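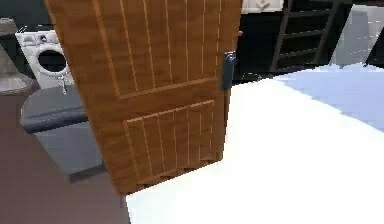
A simulated door with a lever handle, standing partly open, from the home scenes used in the gripper comparison. Image: Ketance

Ketance has published the first results of a comparison between two robot grippers on household doors, with all of the runs carried out in simulation. The company released the figures on 22nd December, along with the settings used for each run.

The grippers are Pal, a two-finger design the company already sells, and Esen, a three-finger hand made by Prastex that went on sale in November. Both were fitted to the same simulated arm and run with the same controller. The task was to reach for a lever handle, press it down and pull the door open far enough for a mobile base to pass through.

The team ran 2,609 attempts across 37 rooms. The rooms were furnished like ordinary homes, and some had appliances and bins near the door. Lighting, door weight and handle height were changed from run to run.

Pal was quicker to close on the handle and lost its hold less often during the press. Esen did better once the door began to swing, when the angle between the wrist and the handle changes quickly. Neither gripper did well on doors with a stiff return spring, and Ketance has left those runs out of the main table and listed them separately.

"We expected the third finger to help with the press, and it made very little difference," said Mirjana Kelmendi, who leads testing at Ketance. "Where it helped was in the pull. Pal tends to slide toward the end of the lever, and then you have to stop and grip again."

The camera view turned out to matter as well. The team tried a wrist camera alone and then a wrist camera with a second one mounted on the base. With the wrist camera alone, the controller often lost track of the handle in the last part of the reach, mostly in rooms with bright, plain surfaces behind the door. Adding the base camera cut the number of missed grasps for both grippers.

Mutua Simiyu, a controls engineer at Prastex, said his company had supplied the Esen model but had no part in running the tests. He said the contact settings for the fingertips were stiffer than he would have picked.

"I'd like to see the same runs with a softer pad," Simiyu said. "In our own lab the hand gives a little on a metal lever. I don't think that would change the order, but it might close the gap on the press."

Ketance said it would repeat part of the work on real doors, starting with 300 attempts on 27 doors set up at its test site. Round knobs will be added after that. The company has not set a date for the second report.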